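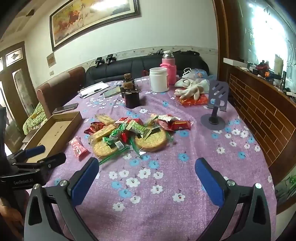
Mi mesa con los snacks, la caja de cartón a la izquierda y la pinza de mano abierta

Guardar snacks en una caja con pinza de mano: ¿mis demostraciones sirven para algo?

Publicado por plasness_en_casa

Hola a todos! Llevo desde junio grabando demostraciones con pinzas de mano para enseñarle a un robot a recoger la mesa, y tengo un lío. La tarea es sencilla: coger los paquetes del montón y meterlos uno a uno en la caja alargada. Con las galletas redondas voy bien, pero los caramelos envueltos se me resisten, y cuando entro al montón con las almohadillas azules muy abiertas acabo empujando tres cosas a la vez.

Mis dudas son 2. La primera, si repito una demostración cuando se me escapa un paquete o la dejo tal cual (tengo ya 8 con fallo y me da pena borrarlas). Y la segunda es el mantel, que es de flores y muy cargado – ¿se puede confundir el modelo con tanto estampado o pongo uno liso? Gracias de antemano, que en casa ya me miran raro.

Respuesta de cardoso_teleop

A mí me pasó lo mismo con bolsitas de té. No borres las 8, sepáralas en otra carpeta. Si el paquete se te escapa y lo vuelves a coger en la misma toma, esa demostración vale mucho, porque el robot ve cómo se corrige un fallo. Las que yo quito son las que se quedan a medias, con el paquete en el aire y yo pensando qué hacer.

Con los caramelos prueba a cerrar un poco la pinza antes de bajar y agárralos por el centro, no por las puntas retorcidas. Y baja despacio! Yo iba con unas prisas tremendas y luego el brazo copiaba hasta mis tirones – un desastre. Otra cosa: cambia el montón entre toma y toma. Yo hice las primeras con todo colocado igual y el robot se iba siempre al mismo sitio, hubiera paquete o no.

El mantel déjalo, pero graba también una tanda con otro distinto. Si solo entrenas con flores, el día que lo quites a ver qué hace.

Respuesta de soken_mesa4

pues yo usaría mantel liso y ya está, menos problemas

Respuesta de kaltdale

No estoy de acuerdo con lo del liso, al final el robot tiene que trabajar en mesas de verdad. Yo tengo 2000 tomas hechas con control remoto y en 4 mesas diferentes, y la peor con diferencia era la blanca, por los reflejos. Eso sí, con mando a distancia se tarda muchísimo más que con la pinza en la mano, así que no te cambies. Si puedes, mira primero unas cuantas tomas a cámara lenta y fíjate en si tapas el paquete con la otra mano justo al agarrarlo. Yo lo hacía todo el rato y tuve que repetir una tarde entera.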